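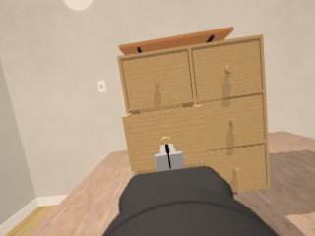

Cabinet with the four drawers, lid up, gripper in front.

December, after lunch

Okay, booth notes before I forget everything. We have the spot at the Prendau travel trade fair confirmed (finally!), and Evie Ellwood sent over the floor plan this morning. We're number 258, next to the river cruise people and across from the coffee bar, so there'll be plenty of foot traffic and probably plenty of noise too. I'd hoped for something nearer the hotel tech stage, but I'm not going to fight about it again.

Spent most of the morning on the trip-matching demo. Rivotach changed how their feed sends room types, so every twin room was coming through as "other" and our sample tour groups were ending up with no beds at all. Fixed it with a small lookup table – ugly, but it works. If you touch that part of the code, please read my comment first, because the table has to be loaded before the prices and I lost an hour to that.

The buyer meeting scheduler is in better shape. I loaded 26 pretend appointments and tried to break it by moving people around at the last minute. It got two things wrong:

- a buyer got booked into the same slot twice when I swapped the language from English to German
- lunch vanished for anyone who registered late (they'll hate us for that one!)

The first is fixed. Lunch is still open, and I've got a feeling it's tied to the time zone setting, but I ran out of steam.

Evie wants the short talk cut down to 5 minutes. I read it out loud with a timer and I'm way over, mostly in the bit about Chou and how they fill empty seats on their winter coach tours. I love that story, but it may have to go in the handout. Could somebody who didn't write it have a look and be mean about it? I've left the draft in the shared folder under "fair talk, long version".

Still waiting on Clesisine for the hotel photos. They said yes to us using them on the big screen but I don't have that in writing, and I don't want to print anything till I do. Sent them a second email with the sizes we need.

To do next:

- chase the late-registration lunch bug
- ask the Prendau office whether we can bring our own power strips
- badge names (Evie's was spelled "Elwood" on the proof, one L short)
- try the demo on the old laptop with the wifi off, start to finish

Leaving the test server running overnight. Please don't restart it!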